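I spent most of July reading the ceasefire reports from the Arkska valley, and I think the daily summaries are being misread.

The monitors logged 391 violations last month. The government in the capital says this is the lowest count since spring and takes it as a sign that the other side is tired. Maybe so. But the count treats a single rifle shot and a mortar round as the same thing, and the mix has changed. In the spring most entries were small arms fire at night. In July, 31 of them were mortars, and 22 of those landed near the Kocsis bridge.

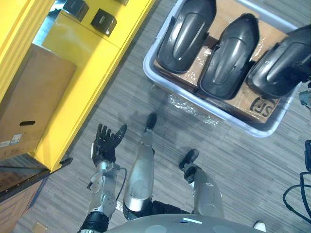
The bridge matters more than the town next to it. It is the only crossing that can take a loaded truck between Stekalby and the southern posts. If it goes, the garrison there has to be supplied by the hill road, and that road is bad after any rain.

I don't think the people firing want to take the bridge. They haven't moved any infantry closer, at least in anything I've read. What they seem to be doing is working out how long it takes for fire to come back. The replies have been slow and small, usually a few rounds into an empty field.

The army's answer in June was to pull one battery back to Jamik. That was sold as a goodwill step before the talks. It also put the guns out of range of the ridge.
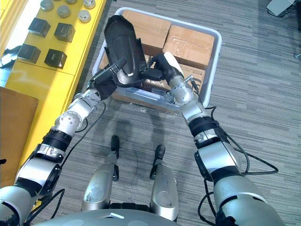 Then there are the civilians. The last relief bulletin listed 3,168 people still living on the east bank, many of them in houses with no cellar. There is no published plan for moving them, and the bus service stopped in May.

I would like to see the monitors break out their numbers by weapon and by location. They have the data already. I'll post again when the August report is up.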